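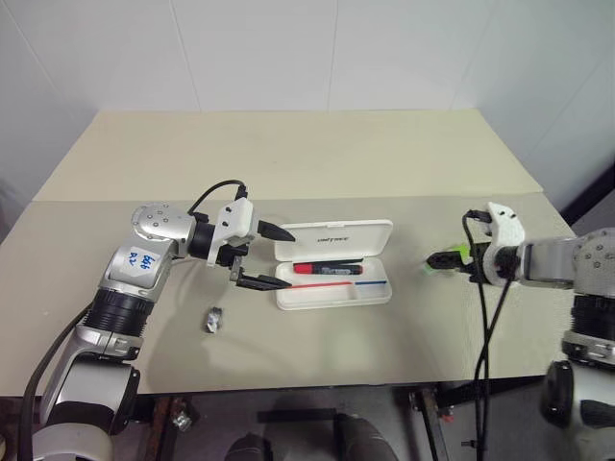

Pencil case, two-arm policy, 1/16/21

Carried on with Musyoka's question: does the policy do better if we train the left and right arms on separate phases of the task, or on the whole thing at once? Case on the near half of the table, open, marker and pens in the tray. Left gripper starts wide, right one closed.

Split version: 4 good closes out of 10. Whole-task version: 2 out of 10. Both trained for 4000 steps on the Flastari demos, same seed.

Most failures are the left fingers pushing the case sideways before the lid moves. Fahad thinks the wrist view loses the lid edge at close range. Not convinced, the logs show the drift starting earlier.

To do:
Rerun both with a second seed.
Ask Shabnam for the force traces from the Brallthorpe rig.
Try the case turned end for end.

Gaspard wants numbers by February.

E.W.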